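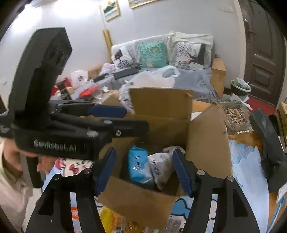
Chapter 9
Showing the Task by Hand

Print this page | E-mail this page

In Chapter 8 the robot was given its movements as lines of code. That works well when every part arrives in the same place and has the same shape. It works badly with soft packets, crumpled bags and boxes whose flaps stand at odd angles. For jobs like these it is often quicker to have a person do the task and keep a record of how it was done.

There are two common ways of making the record. In remote control, the operator sits at a station and drives a real arm from a distance. In hand-held demonstration there is no arm at all. The operator holds a gripper with a camera on it and works directly at the table, using one tool or a pair. Later, the recorded movement of the tool is turned into movement for an arm carrying the same kind of fingers.

Each method has its costs. With remote control the arm can only do what its joints allow, so every recording is one the arm can repeat. The operator feels little of what the fingers touch, though, and most people are slow at first. Hand-held tools are faster to learn and can be carried into an ordinary living room. Against this, a person may reach or twist in a way that the arm cannot follow, and those recordings have to be found and dropped.

The Suvham packing study, which we use throughout this chapter, compared the two. Operators put soft packages into open cartons and took them out again. In February the team collected 471 demonstrations with hand-held grippers, of which 94 were rejected. The usual faults were a finger pad hiding the package at the moment of grasp, and tools moved so quickly that the picture blurred. Operators had some 15 minutes of practice before recording began.

Section 9.1 deals with the tool and its camera. Section 9.2 covers two-handed work, where one gripper may block the other's view of the box. Section 9.3 returns to remote control and describes the Arkine station. You will need your notes on coordinate frames from Chapter 4.

Print this page | E-mail this page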